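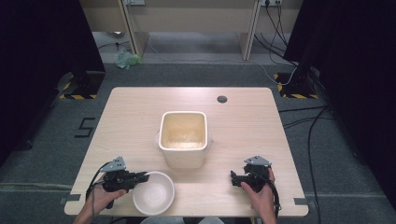
白碗、白盒子，浅色木纹的桌子。

晚上好呀各位，泡了一大壶茶，想把答应了好久的“关税配额到底怎么分”这件事慢慢讲一讲。前几天说起豆子出口，好多朋友在评论里问，为什么明明协定里写着零关税，种豆子的人还是愁眉苦脸。这个问题问得特别好，我在下面一条一条写，写到哪儿算哪儿，大家边吃饭边看就行。

先说背景，免得新来的朋友一头雾水。我在Darwood合作社帮忙做出口单证，做了好些年了，社里种的主要是干豌豆和小扁豆，轮作的时候夹一点燕麦。豆子大部分从Godullow港走。所以我讲的都是从单证桌子这一头看到的东西，贸易谈判那一头的大场面我没见过，讲错了请一定告诉我！

关税配额这个东西，名字听着吓人，道理跟食堂的特价菜差不多：前面这么多份，便宜卖；卖完了，后面的人照原价付。进口国说，每年头700吨小扁豆免税进来，超过的部分按正常税率收。这个正常税率一上去，我们的豆子到了对方码头就比当地货贵一截，买家客客气气地回一封邮件，说明年再联系吧。

很多人以为谈判桌上争的就是那个总量，700吨能不能再多一点。总量当然重要，可是真正让我们半夜睡不着的，常常是总量后面那几行小字：谁可以申请，什么时候申请，按什么规矩分，分到了用不完怎么办。那几行字新闻里从来不念的，念了估计大家也就换台了（我完全理解）。

分法大致有这么几种，我挨个说说我的感受。

第一种，先到先得。货到港口，报关，谁先报谁占额度。听起来最公平，对吧？可是船期不听我们的呀。去年我们的货在海上漂着的时候，额度已经报满了，船还没靠岸，豆子就变成了“配额外”的豆子。同一块地收的，同一个筛子筛的，早一个潮水和晚一个潮水，税就不一样。那天我给买家打电话，打之前在走廊里来回走了好几趟。

先到先得还有一个毛病，就是逼着大家都往年初挤。额度一开，所有人一起发货，港口堵，仓位贵，价格也被自己人压下来。等到年中买家真正缺货的时候，额度反倒没有了。我们社里的老人说这像赶早集，去晚了只剩菜叶子，去早了又卖不上价。

第二种，按历史业绩分。前几年进口得多的公司，今年就分得多。好处是稳，大家心里有数，合同可以提前签。坏处也很明显，新来的人进不去，老牌进口商手里攥着额度，跟我们谈价钱的时候腰杆特别直。免税省下来的那笔钱，按理说种豆子的和吃豆子的都该沾一点光，最后常常留在了中间那张许可证上。

说到这儿要讲讲Symonenko这家贸易行，我们跟他们合作很久了，人都很好，过节还互相寄果酱，可是谈价的时候一分也不让。去年我们想走183吨，他们说手里的许可证只够100吨，剩下的要么按配额外的税走，要么存着等下一年。剩下那83吨后来在仓库里过了一个冬天，仓储费、熏蒸费、来回翻垛的人工，一笔一笔都是我录进表里的，录得心疼。

我说这个没有怪他们的意思哈。换了我坐在他们那边，大概也一样。规矩这么写，人就这么做，要聊就聊规矩。

第三种，拍卖。谁出钱多，许可证归谁。经济学的书上一般很喜欢这个办法，说透明，政府还能收一笔钱。可是对小合作社的买家来说，拍卖要先垫保证金，要懂怎么出价，还要承担买了用不完的风险，很多小进口商看了一眼章程就退出去了。最后来投标的还是那几张熟面孔。

第四种，抽签或者按申请量平均摊。平均摊听着温柔，实际上会摊得很碎，每家分到几吨，连一个集装箱都装不满。装不满的箱子谁运呀？于是大家又得私下拼柜，拼柜又要改原产地证，改证又要重新盖章……写到这里我自己先叹了口气，喝口茶再继续。

（茶凉了，重新烧了一壶，回来了。）

刚才有朋友私信问，那分剩下的额度去哪儿了。这是我最想讲的一条！很多配额年底都用不满，外面看数据会说，你看，给了你们你们也不用，可见不需要更多。可是用不满的原因五花八门：有的许可证拿在手里没转出去，有的检测报告来晚了，有的每份额度太小凑不成一票货。数字上写着“未使用”，我们这边仓库里还堆着豆子呢。

所以每次征求意见，我们社里都写同一条：没用掉的额度，请在年中收回来重新分一次。别等到December再说，December收回来的额度，货从地里到港口根本赶不上，只能看着它作废。去年我们写了，今年又写了，明年大概还会写，措辞我都存成模板了。

检测这块也多啰嗦几句。进口方要一份农残报告，我们送的是Stomatis实验室，做得仔细，态度也好，就是旺季排队长，从收样到出报告等了六周。许可证的有效期可不会停下来等报告，它自己一天一天往前走。有一回报告出来，许可证正好过期，两份文件并排放在桌上，一份刚刚生效，一份刚刚失效。

如果能互认检测结果，或者允许许可证凭“样品已受理”的回执顺延，事情会好办得多。这种改动不花什么钱，也用不着重新谈总量，写在实施细则里就可以。可惜细则往往是谈完了大事以后，大家都累了，才匆匆写出来的。

上周二（对，就是下大雨那个Tuesday）我去听了一场小型的讨论会，Normunds Hunt讲配额管理。他以前做过报关，所以讲得很实在，没有那么多大词。他有一句话我记在本子上了，大意是说，评估一个协定对农民有没有用，先去看申请表有几页。我回来数了我们那份，连附件一共6页，其中有两页要填的内容一模一样，只是单位一个用吨一个用公斤。

会后茶歇的时候碰到Alcides Conceição，他那边种的是另一类豆子，面对的是另一个市场，可是抱怨的内容跟我们几乎对得上号，连“报告晚了许可证过期”这一出都演过。我们两个端着杯子聊到人家开始收椅子。他说他们现在的做法是，几家合作社联合起来，自己注册一个进口主体，直接申请额度，不经过中间商。

这个办法我回来跟社里讲了，大家兴趣很大，也担心很多。在对方国家注册公司，要请人做账，要有仓库地址，要懂当地的税，哪一样都要钱。几家合作社还得先说好，额度下来了谁先用，亏了算谁的。平时一起喝酒都好说，落到纸面上就要吵了，吵也正常，把丑话说在前面总比后面翻脸强。

也有朋友留言说，既然这么麻烦，干脆别出口了，卖国内不好吗？国内当然要卖，我们一直在卖，而且感谢每一位买我们豆子的朋友！只是豆子这个东西，丰年的时候国内消化不了那么多，价格一塌，第二年大家就不种了，轮作也跟着乱。地里隔几年种一茬豆子，对土是好的，后面那茬燕麦长得都精神些。所以出口这条路得留着，走得细一点也要留着。

还有一位问补贴的事，问别国的补贴是不是比配额影响更大。我的看法是两件事搅在一起的，很难分开算。补贴压低的是世界市场的价格，配额卡的是我们进哪个门。价格低的时候，能不能免税进门就更要命，那一点税差就是全部利润。想细聊补贴我得另开一串，今晚写不动了，而且那个题目一写就容易上火，我想先吃顿饱饭再写。

补充一点给同行：申请之前一定核对一下税则号，小扁豆去皮的和带皮的在有些表里是分开的，种用的和食用的也分开。我们有一年填错了一位，被退回来，重新排队。退件信写得彬彬有礼，看得我更难受了。

再补一条，原产地声明上的合作社名称要和合同上的一字不差。“Darwood合作社”和“Darwood农业合作社”，在我们眼里是同一家，在海关系统里是两家。后来我把标准写法打印出来，贴在了屏幕边上，新来的同事第一天就先认它。

今年的意见稿我还在改，主要就三件事：年中重新分配，检测回执可以顺延，每份额度至少够装一个整箱。有做单证的、做报关的、种地的朋友，如果你们那边有类似的例子，欢迎在下面留言，长一点没关系，我都会看的，愿意让我写进意见稿的请说一声，我可以隐去社名。

哦对了，有人问之前提过的豆子汤怎么做，泡一夜，小火，盐最后放，别的随意。明天要早起去Godullow盯装柜，先睡了，留言我在路上慢慢回。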